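Does anyone store hardwood blocks in an open metal bin? Will it mark them?

Asked 28 October 2022 in Storage & Workshop

I have a set of rectangular wooden blocks, some stained reddish brown and some painted dark green, that get used nearly every day on a table. They have been living in a cardboard box and the box has had it. A neighbor is giving away a gray sheet metal bin with sloped sides and a sort of second level at the back. It's scuffed and pretty grimy inside, and there is a small hole and a dark spot in the floor of it.

Everybody tells me metal is "easier to keep clean." I'm not convinced. It looks to me like it would rub gray all over the paint, and I don't see what the sloped sides do except waste room. The alternative is a lidded wooden chest from Gravisetti, the smaller one, which is 235 dollars before shipping. I don't love that either.

So: does bare metal leave marks on painted wood, are the holes a problem, and is the sloped shape good for anything?

Answers (3)

Answer 1 -- marked as helpful by 9 people

Bare metal can mark paint, yes, but most of what people blame on the metal is dirt. Wipe a white rag across the floor of the bin. If it comes up gray, wash the bin with dish soap and warm water, dry it, and wipe it again with a clean rag. Still gray after the second wash? Then the surface itself is coming off and you need a liner. I would not trust a spray coating for this. I used one from Arancibia on a steel tray in May and it was peeling in the corners before the summer was out, whatever the can says about "lifetime protection."

For a liner, cut a piece of plain felt or thin cork to the flat part of the floor and leave it loose so you can shake it out. Don't glue it. Glue on scuffed metal lets go at the edges and then you have grit under there for good.

The holes don't matter for blocks. Run a fingertip around each one, and if you feel a burr, take it down with a bit of sandpaper.

On the sloped sides I'd say you have it backward. With straight walls, a block that ends up flat against the side is a pain to get your fingers behind. Walls that lean out give you some room at the top for your hand.

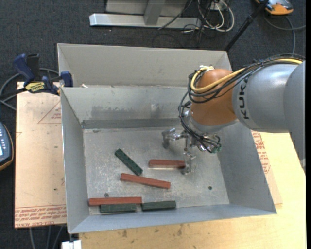
They don't fix everything, though. Anything lying along the bottom of the front wall is still the awkward one to pick up, and it's worse if two are stacked or end to end. I'd keep the number down so there is bare floor between them. The people who sell bins always quote you how much fits, and for something you reach into all day that's the wrong number to shop by. The upper level at the back I would leave for small stuff, or nothing.

One more thing, put something under it. A metal bin dragged across a light wood table will scratch it the first week. A flat sheet of cardboard does fine, but it has to reach under the whole base or the bin sits crooked.

Answer 2

Get the chest. Metal is noisy. We had a Castport bin, 50 bucks, and you could hear it from upstairs every time something got dropped in. Gave it away after 2 weeks.

Answer 3

I'm doubtful about the felt. It holds dust and you end up with fuzz on the paint. Cork is better, or one of those ribbed drawer mats (Wudeo makes one, any of them will do). Also nobody has asked how old the green paint is. If it's still soft it'll stick to a rubbery mat, so press a thumbnail into it somewhere that doesn't show before you buy anything.

Comment from the asker: Rag came up nearly black. Washed it once and it's better but not clean. Going to try again with hotter water and then cork. Not buying the chest until I see how this goes -- I still think the back level is pointless.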